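Organização de bebidas em lata: notas sobre o suporte de três vias

2 de outubro de 2021

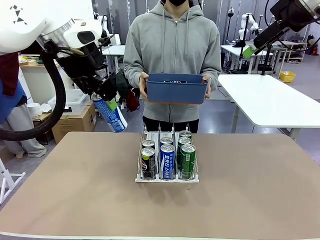
A arrumação das bebidas foi, durante muito tempo, o aspeto menos cuidado da copa que partilhamos na Correa. As latas chegavam, eram colocadas onde houvesse espaço e ali permaneciam até alguém as consumir. Publico neste blogue, a título pessoal, o registo do método adotado desde janeiro, na expectativa de que possa ser útil a quem tenha a seu cargo um espaço semelhante.

O elemento central do sistema é um suporte branco de arame, dividido em três vias por separadores metálicos. Cada via recebe um único tipo de bebida. As latas pretas ocupam a via da esquerda, as azuis a do meio e as verdes a da direita, com duas latas em cada uma quando se inicia a reposição. A escolha da cor como critério foi deliberada. Os rótulos mudam com frequência, os nomes confundem-se, e a cor é reconhecida de imediato por quem abre o frigorífico com pressa.

Antes de se chegar a esta solução foram ponderadas duas alternativas. A primeira consistia em manter as embalagens de cartão de origem, abertas numa das extremidades. Foi abandonada ao fim de poucas semanas, uma vez que o cartão amolecia com a humidade e as embalagens meio vazias ocupavam tanto espaço como as cheias. A segunda era uma gaveta da marca Plalona, de boa construção, mas demasiado funda para a prateleira disponível.

Procedimento de reposição

O suporte deve ser retirado do frigorífico e colocado sobre uma mesa ampla. A reposição feita diretamente na prateleira parece mais rápida, mas obriga a trabalhar com pouca luz e tende a deixar latas mal encostadas.

As latas que já se encontram no suporte passam para a frente da respetiva via. As novas entram por trás. Convém verificar o prazo de validade na base de cada uma antes de a colocar, em especial nas bebidas de menor procura.

O transporte entre a despensa e a mesa faz-se numa caixa de plástico com paredes direitas. Os sacos são de evitar: as latas batem umas nas outras e chegam amolgadas. Uma lata com amolgadela ligeira continua própria para consumo, embora role pior e possa prender as seguintes. Reservo essas para consumo imediato, fora do suporte.

Os rótulos ficam voltados para a frente. Reconheço que este ponto suscita discordância. Châu Lương, com quem divido a responsabilidade pela copa, considera-o dispensável e tem exposto a sua posição com clareza. Mantenho a regra nas minhas semanas; nas restantes, prevalece o seu critério.

Dimensões e encargos

Antes da aquisição de qualquer suporte, recomenda-se a medição da profundidade útil da prateleira com a porta fechada. O nosso frigorífico tem uma saliência na parte traseira que não consta do folheto e que inviabilizou o primeiro modelo encomendado à Grakari. A devolução decorreu sem incidentes, mas atrasou o processo.

No que respeita a consumos, o registo mantido desde janeiro indica 600 latas repostas, das quais 74 foram bebidas verdes. A diferença levou-nos a reduzir a encomenda desse tipo. Foi sugerida a supressão completa da terceira via, proposta que não acolhi. Há colegas do escritório de Soltville que, nas suas visitas, não bebem outra coisa.

Limpeza

O arame branco revela depressa qualquer resíduo. Lava-se com água morna e detergente neutro, utilizando uma escova estreita junto aos separadores, e seca-se com um pano antes de regressar ao frio. A parte inferior costuma ser esquecida e é onde se acumula o açúcar de uma eventual fuga.

Fica por resolver a questão das garrafas pequenas, cujo diâmetro não é compatível com as vias existentes. De momento permanecem na porta do frigorífico, junto dos molhos. Darei conta neste espaço da solução que vier a ser adotada e agradeço desde já as sugestões deixadas nos comentários, em particular de quem disponha de prateleiras com pouca altura.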